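House Rules for Two Arms and a Tray

At Tramon's test site in Gelholm, the rule book for tabletop robots runs to two sheets, printed on both sides and taped inside a cabinet door. Abimbola Adebisi wrote most of it after a bad month in which her team could not repeat its own results.

"We had 200 runs on disk and couldn't say which ones started the same way," she says. "Somebody had shifted a coaster, or the boxes at the back. You can't compare runs after that."

The first rule covers the start. Every item has a home position, and the operator checks the table against a reference sheet before the arms get power. Mugs go on their coasters. Anything not part of the task stays near the back wall, clear of the tray.

The second covers people. Hands stay outside the walls while either arm is live. If a mug tips over, the run is stopped and logged as stopped -- it does not get rescued and counted.

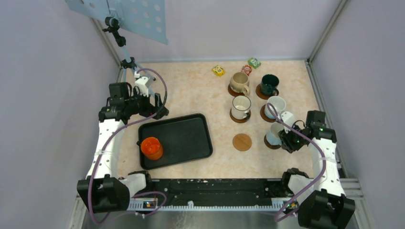
Page last changed: Sun 18 October

Cables get a section of their own. On both arms a purple cable loops along the links, and the sheet asks for enough slack to reach the far corner of the table and no more. Operators move each arm through its full reach by hand before the first run of the day. A loop that catches on the stand pole gets retied.

Then there is the matter of what to record. Lykkegaard, a Distbridge company that reviews lab procedures, went through 554 of the team's log entries last year and found many with no note of how the run ended. The form now has a box for it, and a run with the box left blank is thrown out.

Adebisi does not claim the rules make the arms any better at picking up mugs. New operators complain about the paperwork, and she has dropped a few items that only slowed people down, including a second signature on every change of gripper.

She still wants 100 clean runs of a task before anyone changes the layout. The next revision of the sheets is due in November, and it will deal with who may restart an arm after a fault.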